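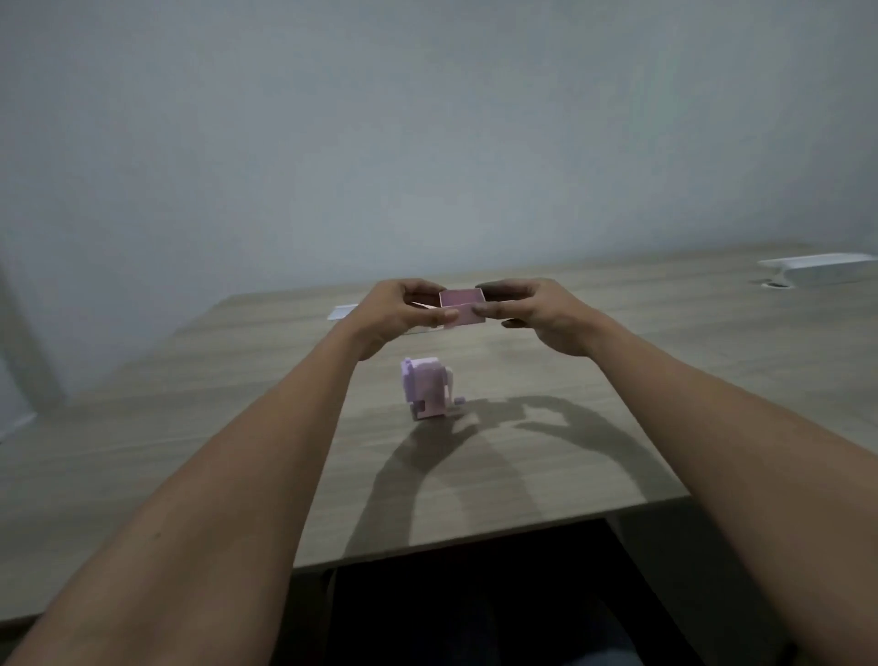
A small pink box, held in both hands over the table.

About us > Who we are

Drarkik runs guided walking, kayaking and canyoning trips for small groups in the hills and along the coast near Drolonness. We are based in the village, in the old feed store next to the bus stop, and we work from there all year.

The company was started by Periklis Andreadis, who had spent several seasons guiding for larger operators and wanted to run trips close to home. He began with day walks on the Kalogeropoulos ridge. Kayaking came later, after he met Kamonchanok Kongkaew, who had been teaching sea kayaking further down the coast. The two of them became partners in April 2018 and have owned the business together from that point on.

Periklis plans the mountain program and leads most of the gorge days. Kamonchanok is in charge of everything on the water, and she also trains our seasonal guides. Both of them still guide every week, so if you call in the morning you may get the answering machine. We return calls in the evening.

What we do

Our walks range from a half day on the shore path to a crossing of the whole ridge, with 2 nights in mountain huts. The high point of the crossing is the Ciruleck pass. The path there is clear but steep on the north side, and we use short ropes when there is late snow.

Kayak trips leave from the town slip. Beginners stay inside the bay. People with some experience can join the trip to the outer islands, where we camp on a shingle beach and cook our own food. Canyoning runs from late spring until the water gets too low, which in a dry year can be as early as July.

We take 13 guests at most on any trip, and fewer in the gorges. Private dates are possible for families, clubs and school groups – please write to us well ahead for those.

Guides and equipment

All of our guides hold current first aid certificates and know the area well. Helmets, wetsuits, buoyancy aids and ropes are included in the price. You bring your own boots and a change of clothes. Wetsuits go from children's sizes up to extra large, and it helps if you give us heights and shoe sizes when you book.

We check the forecast the evening before each trip. If the wind or the river level is wrong, we change the route or move the date, and if neither works we refund you in full.

Where to find us

The office is at 567 Shore Road, Drolonness. There is parking behind the building, and the bus from the station stops at the door. The office is closed on Mondays in winter, but email is answered all week.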